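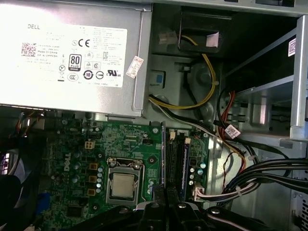 2 min read

Progress report to the Prajapati Fund, Friday, August 26, 2022

The Rodberg desktop refurbishment project has now checked in 338 of the 900 computers covered by the grant. Most are office machines, Dell desktops among them. Each case is opened and the power supply, cables and drive bay are looked over before any parts are ordered.

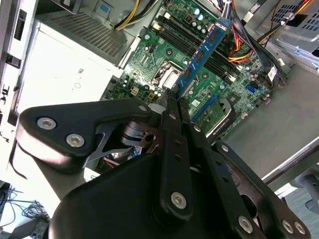

Memory is the largest item in this period's parts spending. Machines with less than 4 GB are brought up to the new minimum before they go to testing. We reuse modules from scrapped units where the type matches and buy the remainder from Cukow.

52 computers are on hold for parts. The order was placed in March and is only partly filled. 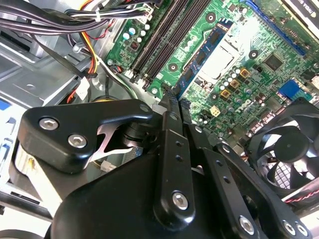
The Duvura site will take the next delivery. We request no change to the budget, but would like to move the unspent shipping money to memory.

This site uses cookies. Accept | Settings

Comments

Are the finished machines going to schools or only to the Duvura site?

Please list the memory types you need. We have a box of old modules.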